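4.2. La jornada de puertas abiertas como entorno de observación

La segunda parte del estudio se desarrolló durante la jornada de puertas abiertas celebrada el 2/1/18 en el laboratorio de manipulación bimanual del proyecto Jinbridge. Asistieron 193 personas, distribuidas en 11 grupos, y cada grupo presenció la misma secuencia de demostraciones. El recorrido se diseñó de modo que el público pudiera situarse a ambos lados de la mesa de trabajo, separado de ella por una línea señalizada en el suelo.

Se programaron cuatro demostraciones: recogida de una pieza, inserción, apilado y entrega de un objeto entre dos brazos. Las tres primeras reproducen tareas ya descritas en la sección 3. La cuarta se incorporó a propuesta del equipo Sternex, que consideraba la transferencia entre brazos más comprensible para un público no especializado. Los movimientos se ejecutaron a velocidad reducida y un operador permaneció junto al pulsador de parada durante toda la sesión.

Al término de cada pase se entregó a los asistentes un cuestionario de 19 preguntas, adaptado de la escala Shimada de confianza percibida. Las preguntas abiertas se transcribieron en marzo y fueron codificadas por dos evaluadoras de forma independiente. Los desacuerdos se resolvieron mediante discusión conjunta.

La entrega entre brazos concentró la mayor parte de los comentarios espontáneos. En ella, una pinza sujeta una varilla delgada por un extremo y la otra debe aproximarse con los dedos abiertos antes de cerrar el agarre (figura 3).

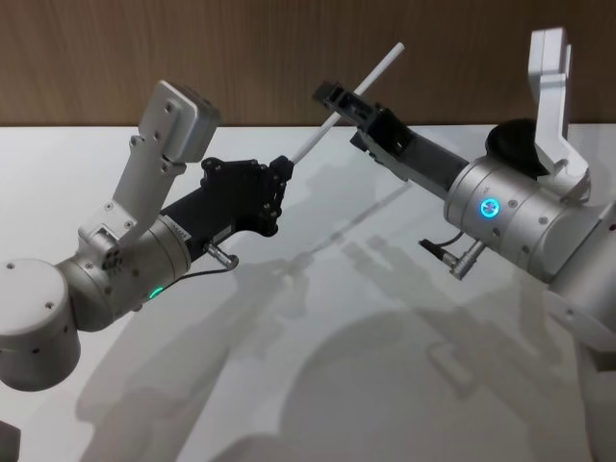 Figura 3. Tarea de entrega: la varilla blanca, sujeta por la pinza izquierda; la pinza derecha, abierta.

Milagros Urquijo objetó, en el turno de palabra posterior, que la lentitud de los brazos podía interpretarse como prudencia o como torpeza, y que el cuestionario no permitía distinguir entre ambas lecturas. La observación se recoge aquí por su relevancia metodológica. En la versión revisada del instrumento se han separado los ítems relativos a la velocidad y a la seguridad percibida, y dicha versión se empleará en la visita prevista a las instalaciones de Stindard.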